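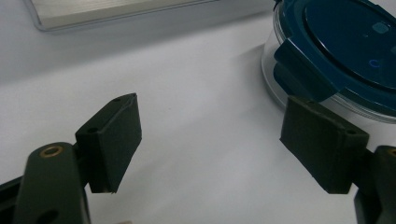 図1 つや消しの白い天板。中央付近が明るく、左上はやや灰色がかる

カテゴリー:学生レポート > 住環境・インテリア

白い机は本当に勉強に向いているのか
ケイン・メリック(2018年1月提出)

1. 調べたきっかけ

家具のカタログには「白い天板で集中力アップ」という文句がよく出てくる。Brunaturaの学習机の案内にも似た一文があったが、何と比べて上がったのか、どうやって測ったのかは書かれていなかった。白が明るく見えることに異論はない。ただ、明るく見えることと勉強がはかどることは別の話だと思う。そこで、自習用の机の色で作業の結果が変わるのかを小さな規模で試した。

2. 方法

同じ学科の学生21人に、白い天板と濃い茶色の天板でそれぞれ校正の作業をしてもらった。課題は1200字の文章から誤字を探すもので、内容の異なる文章を2種類用意した。制限時間は12分とし、どちらの色から始めるかはくじで決めた。照明は天井灯のみ、カーテンは閉めた。終了後に、目の疲れと使いやすさを自由記述で書いてもらった。

3. 結果

見つけた誤字の数は、机の色よりも文章の違いに大きく左右された。片方の文章は専門用語が多く、どちらの机でも成績が落ちている。文章の難しさをそろえられなかったのはこちらの準備不足で、色の効果がないと言い切ることもできない。

自由記述では「白いほうが気分がよい」という感想が多かった。ところが、そう書いた人の成績が白い机でよかったわけでもない。逆に「紙と机の境目が見にくい」「照り返しが気になる」という意見もあった。つや消しの天板でも照明の真下は白く浮いて見えるので、まぶしさは表面の加工だけでは片づかないらしい。

4. 考察

気分がよいなら白を選べばよい、という意見は発表会でも出た。買う人の好みとしてはそれで構わない。問題は、好みの話が効果の話にすり替わっていることである。共同で作業したリース・レウィは、白い机は汚れが目立つので片づける習慣がつくのではないかと言っていた。面白い仮説だが、片づいた机で成績が上がるかどうかもまた確かめなければならず、今回のデータからは何も言えない。

また、参加者はカタログの宣伝文句を事前に知っていた可能性がある。「白は集中できる」と思い込んでいれば、感想は当然そちらに寄る。募集の掲示に「机の色と集中力」と書いてしまったのは失敗だった。

5. 今後の課題

文章の難易度を予備調査でそろえること、募集時に目的を伏せること、机の上の照度を測ること。7月にもう一度、手元灯を加えた条件で行う予定である。灰色の天板も候補に入れているが、借りられる机がまだ見つかっていない。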